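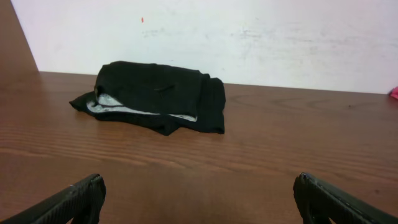
The black cloth, gray side showing, with both fingers open. Bench two, wrist camera.

FOLDING ARM: PROGRESS, OF A SORT

Members who use the back benches will know that the Parkix arm has been bolted down there since September, and that it was going to be folding shop towels by the new year. It is now well past the new year. The towels are still folded by whoever loses patience first. The arm has, however, learned to pick one up, and those of us who have been at it in the evenings feel this deserves half a page.

For anyone new to the Soston workshop, Parkix is the name we gave the arm, after a long meeting in which every better name was voted down. The joints came as a secondhand kit, the base plate was cut on our own mill, and the fingers were printed here, several times. The first set was too smooth and the cloth slid out. The second set had teeth, and held on so well that we had to cut the cloth free with scissors. The pair on it now is a compromise, with beveled edges and a notch on the inner face where the fabric can bunch up. It has been dragged across the tabletop a fair bit during calibration and has the chips to prove it.

Cloth was a poor choice for a first project. We can say that freely now. A wooden block stays the same shape when you put it down, and you can tell the arm where the block is and then go make coffee. Cloth has opinions. Drop the same piece from the same height and you get a hump one time and a pancake the next, and the software has to work out which bit is an edge and which bit is only a fold pretending to be one. Black cloth is worse. Most of what the camera has to go on is a faint highlight along the ridges, and under the old desk lamp it didn't even have that.

Two changes made the difference. The first was light. We took the lamp away and put up a wide overhead panel, and the glare on the wood went from blinding to merely annoying. The second was Priit Mockus pointing out, after weeks of the rest of us adjusting numbers, that we should be using a cloth with a lighter underside. When the pale layer shows between the folds, the program has something to look for. It finds the band, follows it until it narrows, and tries a pinch at the thicker end. Priit has been very gracious about this and has mentioned it only at every session.

The score, for those who like one: in the last full run we made 95 attempts and got 77 clean lifts, meaning the cloth came up and stayed up until the arm was told to let go. Of the failures, 14 were grabs at thin air – the arm closes its fingers with great dignity on nothing at all – and the rest were the arm pressing down on the table until the current limit tripped. Please don't sand out the marks on that tabletop. We use a couple of them to check that the camera hasn't shifted.

A lift takes about 21 seconds from the first look to the cloth being in the air. A small child can beat this. We have been told so by a small child.

Next comes the actual folding, and that means laying the cloth flat first. The present plan is to lift it by one end and drag it slowly across the wood so that it opens out by itself. This works nicely by hand. The other plan is a second arm, and we have priced one from Pravard and put the catalog back in the drawer.

What we could use in the meantime:

Old cloths with one dark side and one light side, washed please. Any size up to a dish towel.

Somebody who is good with flexible filament. We would like softer tips, and the ones we have printed so far came out like licorice.

A proper emergency stop button. The present one is the power strip, and you have to lean across the arm to reach it, so you can see the difficulty.

The written notes and the finger drawings are in the Org folder on the shared drive, under "towel," along with all the earlier versions. The ones with teeth are in there too. Don't print those.

If you're using bench two for something else, lower the arm onto its rest before you switch it off, or it lowers itself. The cloth lives in the drawer underneath and isn't for wiping up glue. It has been used for that once already, and we had to start over with a new one.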